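Fososmont Charting Help: Frequently Asked Questions

Last revised Tue 6 May. Applies to the web terminal and the desktop client. Maintained by Khải Tô and Zuleica Damasceno.

General

What markets does Fososmont cover?

Spot pairs on all connected exchanges, plus perpetual futures where the exchange publishes a public trade feed. Options are not charted. Dated futures are shown as separate symbols and are not stitched into a continuous series.

Where does the price on my chart come from?

Each chart uses the feed of one exchange, shown next to the symbol. The composite symbols (suffix .C) use a volume-weighted mean of all connected exchanges. An exchange is dropped from the composite when its last trade is more than 20 seconds old, and it is added back at the start of the next one-minute candle.

Why does my daily candle differ from the one on the exchange's own site?

Check the session close first. Fososmont closes daily candles at 00:00 UTC. Some exchanges use local midnight. The setting is under Chart > Session and is stored per layout, so a change in one layout does not carry over to the others.

How far back does the history go?

Daily candles go back to the first trade on record for the symbol. Intraday history depends on the plan. The basic plan loads 3000 candles per chart at any interval, and older candles are not requested when you scroll past that point.

Indicators

Which moving averages are available?

Simple, exponential, weighted and Hull. The default length is 40. An average is not drawn until it has enough candles to fill its length, so a newly listed pair will show a gap on the left side of the chart.

Why did my RSI value change after I reloaded the page?

RSI uses a smoothed average that depends on the starting point of the data. If the reload fetched a longer history, early values will shift, and later values will shift by a smaller amount. The effect fades as more candles are added. To keep values fixed between sessions, set a start date in the indicator panel.

Do indicators repaint?

Values on closed candles do not change unless the history is reloaded or corrected. Values on the open candle update with each trade. The pivot and zigzag tools need later candles to confirm a turning point, and an unconfirmed point can move. Unconfirmed points are drawn with a dashed line.

Can I use volume indicators on composite symbols?

Yes, but the figures are sums across exchanges with different fee models. Zero-fee pairs tend to report higher volume. Use the single-exchange symbol if you need volume to be comparable over time.
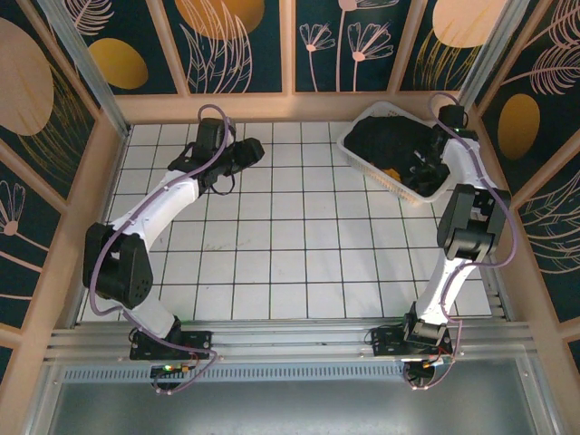
Pattern scanner

What does the scanner look for?

Triangles, wedges, channels, double tops and bottoms, head and shoulders, and the common harmonic patterns. Each result carries a fit score from 0 to 100. The score measures how closely the price points match the ratios in the template. It is not a probability and says nothing about where price will go.

Why was a pattern I can see not listed?

The default cutoff is a score of 77. Lower it under Scanner > Filters to see weaker matches. The scanner also ignores patterns with fewer than 20 candles between the first and last point.

A pattern was listed yesterday and is gone today. Is this an error?

Usually not. A result is removed when price closes past its invalidation level. Turn on "Keep expired results" to leave it on the chart in gray.

Is the harmonic template the same as the one in Womutley?

No. Womutley layouts can be imported, but the ratio tolerances are different. Farzad Zamani's comparison table is in the downloads section and was last checked in September.

Alerts

How is a price alert triggered?

By the last trade, not the bid or ask. For close-based alerts, the check runs once when the candle closes. An alert placed on a trend line uses the line's value at the time of the check, including any part extended to the right.

How many alerts can I have?

The basic plan allows 40 active alerts. Paused alerts are not counted.

Can alerts place orders?

Not directly. Alerts can send a webhook to an outside service. The Mekia connector accepts the default message format. The Ung connector needs the symbol in lower case, and this can be set in the message template.

Data problems

There is a long wick on my chart that does not exist elsewhere. What should I do?

Send the symbol, interval and candle time through the data form. Reports go to Yuzhen Gu. If the trade was canceled by the exchange, the candle is rebuilt and indicators recalculate on the next load. If the trade stands, so does the wick.

Why is there a gap in the one-minute chart?

No candle is drawn for a minute without trades. To fill these with the previous close, turn on "Carry last price" in the chart settings. Carried candles have zero volume.

Who do I contact about API access?

Trí Kiều, through the developer form. Include your account ID and the endpoints you need.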